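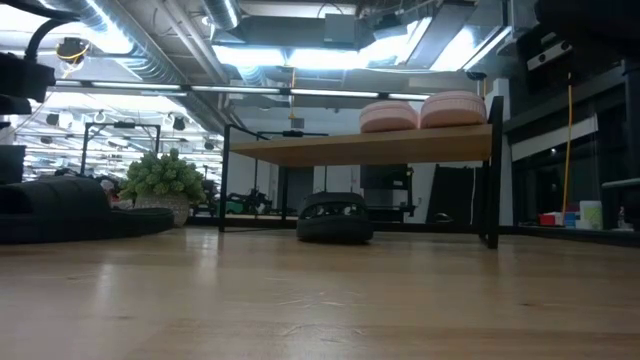
Figure 1. Banc à plateau de bois et piètement de métal noir, avec deux coussins roses. À gauche, assise souple noire et plante en pot.

3.2. Le banc et ses abords

Le banc de la figure 1 appartient au groupe de meubles que nous avons classés comme « surfaces intermédiaires » : assez bas pour que l'on s'y assoie, assez plats pour que l'on y pose autre chose. Son plateau rectangulaire, de teinte miel, repose sur une structure métallique mince qui se prolonge à droite par un montant vertical. L'espace sous le plateau reste ouvert d'un côté à l'autre. Dans la typologie Drarkia, que nous reprenons ici avec quelques modifications, ce type de meuble relève à la fois de l'assise et du rangement, et les participants de l'enquête le nomment tantôt banc, tantôt petite table, tantôt étagère basse.

Les deux coussins ronds se trouvent sur la moitié droite du plateau et se touchent presque. La moitié gauche est laissée libre. Nous avons relevé cette répartition dans 43 des 129 situations du corpus Plorkemitz où un banc porte des éléments textiles : une partie du meuble est réservée au moelleux, l'autre demeure disponible. Les entretiens donnent à cette partie libre des usages variés. On y dépose un sac ou du courrier, on y plie une serviette, on s'y assoit le temps de lacer ses chaussures. Les personnes interrogées parlent rarement d'un choix. Elles disent plutôt que les coussins « sont là » et que le reste du banc sert.

L'assise noire au sol complète l'ensemble. Sa forme affaissée, proche de celle d'un pouf, n'impose aucune orientation, à la différence du banc dont la longueur désigne deux côtés. Nous avons codé séparément les assises à bord net et les assises sans bord, distinction absente de la première version de la grille. La plante, dans son pot blanc à surface texturée, a été codée comme élément fixe — catégorie discutable, puisque plusieurs foyers déplacent leurs plantes selon la saison, mais que nous avons conservée pour rester comparables aux relevés du projet Marinho.

Le sol et les surfaces de bois clair posent un problème d'un autre ordre. Dans les pièces où les teintes de bois sont voisines, les codeurs ont eu tendance à réunir en une seule zone des surfaces de hauteurs différentes. Après un second passage, 14 situations ont été reclassées. La consigne précise désormais que la hauteur prime sur la couleur et que tout objet posé doit être rattaché à la surface qui le porte directement.
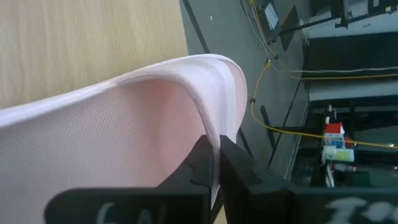 3.3. Textiles en cours de manipulation

Un vêtement ou une pièce de linge ne se laisse pas décrire comme un meuble. Le tissu rose clair de la figure 2 est soulevé et forme une arche ; le long du bord replié court une double ligne de couture peu marquée, et la trame apparaît comme un fin quadrillage. Rien dans cette seule vue ne permet de trancher entre une chemise et un simple carré d'étoffe. Nous l'avons donc enregistré sous l'étiquette générale « textile souple, nature indéterminée », qui rassemble les cas où ni col, ni manche, ni boutonnage n'ont pu être identifiés avec certitude.

Pour cette classe, la grille Sumia retient 2 variables : l'état du bord (à plat, replié, enroulé) et le rapport à la surface d'appui (posé, partiellement soulevé, suspendu). Le bord est ici noté « replié ». Le rapport à l'appui a été noté « partiellement soulevé », avec un indice de confiance moyen, l'étendue complète de la pièce n'étant pas connue.

Les ourlets et les coutures ont une importance particulière pour le codage. Ce sont souvent les seuls repères stables d'une étoffe dont le contour change à chaque geste. Une couture double indique un bord fini et permet d'écarter l'hypothèse d'un pli au milieu du tissu, confusion fréquente dans les relevés d'octobre. Sur les tissus unis et clairs, ce repère est facile à manquer, et nous avons demandé aux codeurs d'agrandir systématiquement la zone du bord avant de noter son état.

La table et le sol ont été codés à part, selon les règles de la section précédente. Le plateau de bois clair constitue la surface d'appui de référence ; le sol gris, au-delà de son bord droit, est compté comme fond. Les câbles qui s'y trouvent, dont un jaune vif, entrent dans la catégorie des éléments linéaires. Celle-ci est traitée avec les cordons, les sangles et les lacets dans la section 3.4.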